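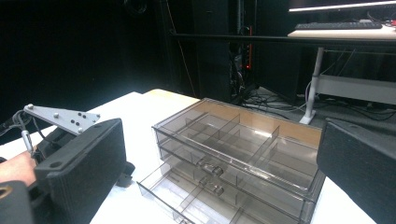
Lurklow Tennis Club
Junior program: progress report to the Lamrani Fund
Period covered: January to April
Prepared by Clotilde Gaillard, program manager

Summary

The program is running on schedule in most areas. Court access and coaching hours are where we said they would be. The girls' tournament squad is behind plan, and the second coach started later than agreed. Spending is below budget for the same reason.

Coaching

Elie Farah has led the junior sessions since January. Groups are split by level and not by age, which was a change from last year. Parents of the younger players had questions about it at first. We moved two children back to their old groups and left the rest as they were.

Rosine Texier was due to join in January as second coach. Her certification was delayed and she started in March. Until then Elie covered the late afternoon group alone, and we capped it at 20 players. There is a waiting list, and we expect to clear it in May now that both coaches are on court.

The 5 p.m. session remains the most popular. The morning session during school vacation was poorly attended and we don't plan to repeat it in the same form.

Courts

We lost court time in February when the drainage on the lower courts failed. The repair was paid from the club's own budget and nothing was charged to the grant. During the closure, Parudeo Sports Center let us use its indoor hall in the evenings. The surface there is faster than ours and the ball stays low, so Elie used the time for serve and return work.

The practice wall has been repainted with a net line and target boxes. It is open to all juniors outside session hours.

Tournament squad

The squad played its first away matches in March, against Weltar. The boys won. The girls lost, with both doubles matches going to a deciding set. Ginette Langlois, who captains the girls' side, reported that fitness was fine but second serves were weak under pressure. Rosine now takes the squad for an extra serving session each week.

Our plan called for a full girls' squad by April. We are still two players short. Two juniors from the intermediate group have been invited to train up and will be considered for the summer matches.

Equipment

We restrung 300 dollars' worth of club loan rackets instead of buying new ones. Replacement low-compression balls have been ordered. The ball machine requested in our application has not been bought. The model we priced is out of stock, and Jérémie Brunet is getting quotes for another. We will send these to you before committing any money.

Budget

Coaching costs are under budget by the amount of Rosine's unpaid months. We ask permission to move this sum to travel and entry fees for the summer matches, which were set too low in the application. All other lines are on target.

Next period

The junior club championship will be held in June. We will also run the open day that was postponed from March because of the drainage work. Attendance sheets and receipts for this period are being sent separately.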